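Diese Website verwendet Cookies, um Ihnen ein bestmögliches Leseerlebnis zu bieten. Einstellungen verwalten | Alle akzeptieren

Suchbegriff eingeben ... Suchen

Ordnung im Kinderzimmer
Weniger Kisten, weniger Spielzeug, mehr Übersicht: Wie Familien und Einrichtungen den Bestand an Bausteinen und Figuren neu ordnen

Von Carmela Messina
2020-12-24

In den Wochen vor den Feiertagen wächst in vielen Haushalten der Bestand an Spielzeug, ohne dass zugleich Platz geschaffen würde. Regale, die im November noch genügten, sind zum Jahresende überfüllt, und was nicht mehr hineinpasst, wandert in Kartons, unter Betten oder auf den Dachboden. Die Beratungsstelle Ilen, die Familien und Kindertagesstätten in Fragen der Raumgestaltung unterstützt, verzeichnet in dieser Zeit regelmäßig die meisten Anfragen.

Im zurückliegenden Jahr hat die Stelle 32 Haushalte und vier Kindertagesstätten begleitet. Der Ablauf war überall derselbe: Zunächst wurde der gesamte Bestand an einem Ort zusammengetragen, anschließend nach Art und Zustand geordnet und erst zum Schluss wieder eingeräumt. Für einen durchschnittlichen Haushalt veranschlagt Ilen hierfür einen Nachmittag, für eine Kindertagesstätte zwei Arbeitstage.

»Die meisten Familien beginnen mit dem Kauf neuer Behälter«, erläutert Morena Rizzi, die den Bereich Wohnen und Aufbewahrung leitet. »Wir empfehlen, diesen Schritt an das Ende zu stellen. Erst wenn feststeht, was bleibt, lässt sich die richtige Größe bestimmen.« In mehreren der besuchten Wohnungen seien nach dem Sortieren Behälter übrig geblieben, die eigens für das Vorhaben angeschafft worden waren.

Bei der Wahl der Behälter spricht sich die Beratungsstelle für offene Modelle mit niedrigem Rand aus. Deckel erschweren jüngeren Kindern den Zugang und führen erfahrungsgemäß dazu, dass Gegenstände auf dem Behälter abgelegt werden statt darin. Auch von sehr tiefen Kisten wird abgeraten. Kleine Teile sinken nach unten, und wer eines davon sucht, leert meist den gesamten Inhalt auf den Boden. Für die oberen Fächer eines Regals, die ohnehin den Erwachsenen vorbehalten sind, bleiben geschlossene Kisten dagegen zweckmäßig.
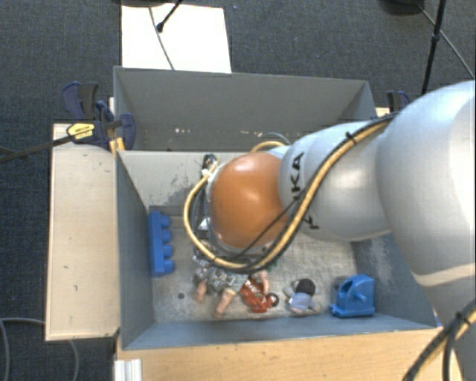 Bausteine gelten unter den Fachleuten als die schwierigste Gruppe. Sie sind zahlreich, stammen häufig aus verschiedenen Baukästen und werden von den Kindern selten nach Herkunft getrennt. Ilen rät, sie zunächst nach Größe und erst in einem zweiten Schritt nach Farbe zu ordnen, da Kinder beim Bauen eher nach der Form greifen. Lange Elemente wie die blaue Leiste mit den vier runden Noppen stellt man am besten an die Wand des Behälters, wo sie auch zwischen anderem Spielzeug auffindbar bleiben. Sinnvoll ist es ferner, beim Sortieren zwei offene Kisten hintereinander auf die Arbeitsfläche zu stellen, eine für das noch ungeordnete Spielzeug und eine für die geprüften Stücke. Graue Behälter haben sich dabei bewährt, weil sich kräftige Farben gut von ihnen abheben.

Der Zustand der einzelnen Teile verdient besondere Aufmerksamkeit. Risse, scharfe Kanten und abgebrochene Noppen sind Gründe, ein Stück auszusondern. Unversehrte Kunststoffteile ohne Elektronik können in lauwarmem Wasser mit etwas Spülmittel gereinigt werden und sollten vor dem Einräumen vollständig trocknen. Die Behälter selbst werden mit einem feuchten Tuch ausgewischt, denn am Boden sammeln sich mit der Zeit Krümel und Staub.

Ein anderer Weg, der Fülle zu begegnen, ist das Wechseln des Bestandes. In der Kindertagesstätte Farina stehen den Gruppen jeweils fünf Behälter zur Verfügung, der Rest lagert in einem Nebenraum und wird im Monatsrhythmus ausgetauscht. Nach Angaben der Leitung spielen die Kinder seither länger mit denselben Dingen, und das Aufräumen am Ende des Vormittags ist auch für die Jüngsten zu bewältigen. Beschriftet sind die Behälter mit einfachen Zeichnungen des Inhalts, die von den älteren Kindern angefertigt wurden.

Was im eigenen Haushalt nicht mehr gebraucht wird, kann andernorts Verwendung finden. Die Tauschbörse Kadside nimmt vollständige Baukästen ebenso an wie gemischte Einzelteile, sofern diese sauber und unbeschädigt sind. In der Annahmestelle werden die Spenden zu Paketen zusammengestellt und an Einrichtungen im Umkreis abgegeben; 17 Einrichtungen beteiligen sich derzeit. Stofftiere sind von der Annahme ausgenommen — für sie verweist Kadside auf die örtlichen Kleidersammlungen.

Über den richtigen Zeitpunkt gehen die Auffassungen auseinander. Während manche Eltern vor den Feiertagen Platz schaffen möchten, hält Rizzi die ersten Januarwochen für geeigneter. Dann zeige sich, welche Geschenke tatsächlich in Gebrauch seien. Die Kinder sollten in jedem Fall beteiligt werden, und zwar mit einer begrenzten Auswahl: Wer vor einem ganzen Berg von Spielzeug entscheiden soll, behält in der Regel alles. Für unentschiedene Fälle empfiehlt die Beratungsstelle eine gesonderte Kiste, die bis zum Frühjahr außer Sichtweite aufbewahrt und danach noch einmal gemeinsam durchgesehen wird.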